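Equipment planning for the Misow kitchen and storage trial
Progress report to Lodau, second period
Prepared by Ákos Hegyi

Since the last report we have worked mainly on the equipment list and on the order in which things should be bought. No large purchase has been made. We held back on the arm until the simulation work could tell us which reach and which gripper we need, and we are now close to that point.

The original plan put the arm, the mobile base and the gripper into a single order from Bodnár. We would like to split this. The gripper can be ordered first and tested on a bench, while the arm waits for the reach results. Bodnár has agreed to hold its quoted price for the arm until the end of March. Delivery of the base is still the slowest item, at 23 weeks from order, and it sets the date for everything that follows at the Drululthorpe site.

In simulation we are working with a two-finger gripper and a wooden cabinet with an open compartment, on a patterned floor. The wrist view matters to the budget, as it decides whether we pay for one camera or two. When the gripper is pointed at the floor, the furniture can end up in a corner of the view with only part of it showing.
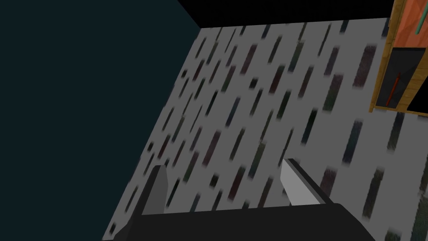

Lodau's reply to our draft asked whether the second camera could be left until the arm is on site, and whether the money set aside for it might go towards spare fingers in the meantime. We think the first is reasonable. On the second, we would prefer to leave the camera line alone and take the spares from the small parts budget, which is underspent.

Computing costs are lower than planned. We had allowed for 600 hours of rented time in this period and used about 200. Part of the difference is a late start on the drawer tasks, so we expect use to rise again, and we ask that the unused hours be carried forward.

Two items are still open. The floor at Drululthorpe has not been checked for level, and the base supplier will not confirm the wheel type without that. The insurance quotation covers the arm but leaves out the base, and we have asked for a revised one.

For the next period we ask Lodau to approve:

The split order, gripper first.
A set of 4 spare fingers, from small parts.
Carrying forward the unused computing hours.
Moving the decision on the second camera to after the arm is installed.

The total requested is unchanged. A revised spending table will follow once the insurance figure is in.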